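Keeping the gripper cable out of your motion plans

I spent most of a week blaming my planner for jerky, weird-looking paths, and the planner was fine! The trouble was the cable. My collision model had the arm, the table and the bin in it, and it had no clue there was a cord hanging off the gripper. If you're writing drop-in-the-bin routines like I am, these are the steps I'd follow now.

Step 1: Strap first, code second

Run the cable through a strap on the wrist handle and leave enough slack for the last joint to turn. Jog that joint by hand to both ends of the range you plan to use (slowly, please) and write down where the cord starts to pull. Those two numbers go into the config as soft limits. I keep mine in a file called prollex.yaml, named after the project, next to the planner settings.

Step 2: Add a fat shape for the droop

You don't need to simulate a cable. I tried, and it ate an afternoon. Attach a plain capsule to the wrist link, big enough to cover the loop that hangs under the handle, and let the planner treat it as part of the arm. Mine has a radius of 80 mm, which is chunky, but the planner copes. Leave the fingers outside it or every grasp will be rejected.

Then set a hover pose with the fingers pointing down just above the table, beside the open bin, and check the shape against the real droop before you plan anything else. 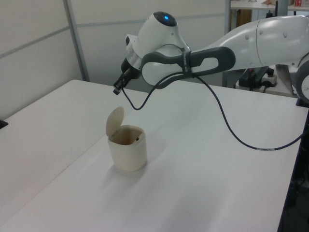 Step 3: Model the bin with its lid up

Use five thin boxes for the bin (four walls and a floor) plus one more for the raised lid at the back. A single solid block is quicker, but then the planner won't let you reach inside. Natalia Montes talked me into keeping the lid as its own object, so I can swap in a closed version later.

Step 4: Replay in bulk

Plan from random starts to the drop pose with the arm switched off. I ran 2,000 and got 1,636 clean plans on the first go. Most of the failures were the capsule hitting the lid, so I moved the approach point toward the front of the bin and ran it again.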